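Visit to the Farnia Open Day, Dulthorpe
Report prepared for members of the Small Dwellings Study Group

In September the Study Group attended the annual open day held by Farnia at its premises in Dulthorpe. A party of 20 members made the journey. The purpose of the visit was to look at current practice in furnishing small rooms, with particular attention to work areas set up within the home, and to gather material for the Group's guidance on rented accommodation.

Arrival and welcome

Members travelled by coach and were received at the Doolan Street entrance shortly before 10 a.m. Mr. Kittipong Chantharasri, who oversees the display rooms, welcomed the party and outlined the program for the day. Coffee was available in the front hall, where a selection of timber samples, hinges and drawer runners had been set out for handling. Several members would have liked longer at this table and were able to return to it during the lunch break.

Mr. Chantharasri explained that Farnia began as a repair shop for school furniture and moved into domestic work when local demand for school repairs fell away. The repair bench is still in operation at the rear of the building. The remainder of the ground floor is given over to display rooms, each arranged at the size of an ordinary bedroom or study. Visitors are encouraged to sit down, open things and move about in them as they would at home.

The display rooms

The party was divided into two groups for the tour. The first group began with the bedrooms and the second with the studies, the two changing over at 11:30. The notes that follow were taken with the second group.

The study has a floor of dark brown wooden planks. The choice drew comment from members who had expected a paler floor, given the usual advice that small rooms should be kept light. Mr. Chantharasri's view was that a dark floor causes little difficulty provided the larger pieces of furniture are light in colour and stand on slender legs, so that the floor can be seen running on beneath them. He also considered that too much written advice treats the floor as a background only, when in a small home it is regularly used for sitting, sorting and stretching out.
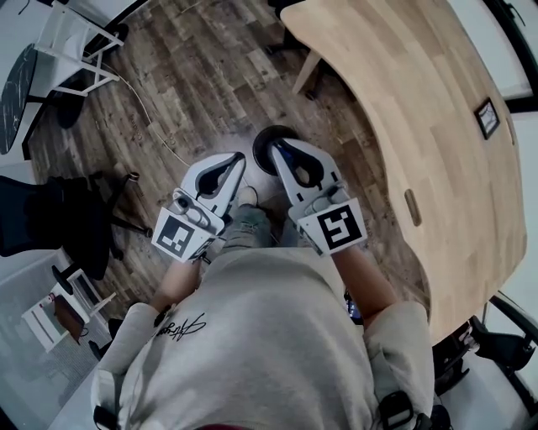 The question of floor sitting was taken up at some length. Members who work with student tenants reported that the floor is often the largest clear surface available, and that guidance on furnishing seldom allows for it. It was suggested that the Group's checklist should ask how much floor remains open once the furniture is in place, measured from the front of the desk to the nearest obstacle. Farnia works to a minimum of 1000 millimetres for this distance. Members thought the figure reasonable for a seated adult with legs extended, although one or two felt that taller occupants would want more.

There was also some discussion of rugs. None of those present wished to recommend one as standard. A rug helps with noise in upper-storey flats, but it can catch chair legs and makes sweeping slower. The matter has been left for the spring meeting.

Timber surfaces

Mr. Digby Whitelaw, of the finishing shop, joined the party for the second part of the tour and spoke on the care of wooden surfaces in daily use. His remarks were practical and well received. He recommends a soft cloth, slightly damp, followed by a dry one, and advises against spray polishes on any surface where paper will be laid. Cups should have a mat under them where the occupant will agree to use one. Where they will not, he prefers a finish that can be renewed in patches over one that must be stripped entirely.

On colour, Mr. Whitelaw noted that customers tend to ask for a match between floor and furniture and are often happier without it. A honey-coloured grain against a dark floor gives a clear edge to the furniture, which is of real assistance to people with reduced vision. This point had not previously been included in the Group's notes and will be added.

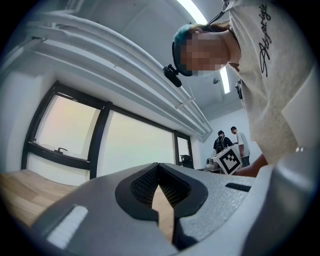
Mr. Whitelaw went on to describe the treatment of edges. A square edge is the cheapest to produce and the first to show wear, particularly where forearms rest on it. The finishing shop eases every front edge by hand before the last coat is applied. He estimated that a single desk top takes about 14 minutes to sand at this stage, and that the time is well spent. Members were invited to run a hand along finished and unfinished pieces, and the difference was readily felt.

The Fluleo desk

The piece that attracted most interest was the Fluleo desk, in the study. It is a light wooden desk with a curved, slightly wavy front edge and an oval slot near the middle of that edge. The legs are thin and also of wood, and the effect is of a piece that takes up less of the room than its top would suggest.

Opinion on the shape of the edge was divided. Some members found it pleasant and thought it would soften a plain room. Others were concerned that the curve would make it awkward to set a straight-sided drawer unit alongside, and asked whether a straight version was planned. Mr. Chantharasri advised that one had been drawn but not yet made.

The desk had been left lightly dressed, with a small blue cup on the top, and a small round black fan stood on the floor of the study. Members approved of placing the fan at floor level in a room of this kind. It keeps the desk clear and moves cooler air, although the lead must be kept out of the way of feet. For households with young children the Group would continue to advise a higher position. 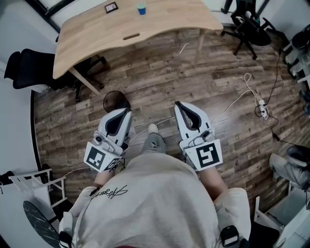

The study: light wooden desk with wavy front edge and oval slot, small black fan on the plank floor.

Afternoon session

Lunch was provided in the upstairs meeting room. The afternoon was given to the repair bench, where staff re-glued a chair joint and replaced the back rail of a school bench. Farnia accepts household repairs from residents of Dulthorpe and handles close to 300 pieces a year, most of them chairs. Members were interested to learn that loose joints left unattended over winter account for much of the work, as dry indoor air shrinks the timber and the old glue lets go.

The coach departed at 3:30 p.m.

Matters arising

The following items will be brought forward to the next meeting:

Addition of an open floor measurement to the room checklist.

A note on contrast between floor and furniture for occupants with reduced vision.

Advice on rugs in upper-storey flats.

A request to Farnia for dimensions of the straight-fronted desk, when available.

The Group records its thanks to Mr. Chantharasri and Mr. Whitelaw for their time, and to the staff of the repair bench for their patience with a large party in a narrow aisle. Members who wish to borrow the timber samples brought back from the visit may do so through the office – a deposit is not required, but samples should be returned within the month.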